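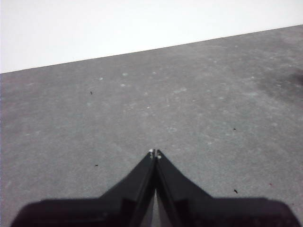 Marleny Mosquera asked whether scuffs and pale spots on a gray floor have to be reported one by one, or whether a single note for the room will do. A single note is sufficient. The Horgate floor care schedule treats light marks, specks and loose debris as routine work, and these are addressed during the regular cleaning of each room.

Darker discoloration is handled separately. Staff are asked to record the room number and the nearest wall, and to leave the area untreated until it has been inspected — household cleaners may set a stain. Inspections take place within 3 working days.

Reports for the June round should reach Niall Baird in the facilities office by noon on the closing date. Late reports will be carried over to the next round.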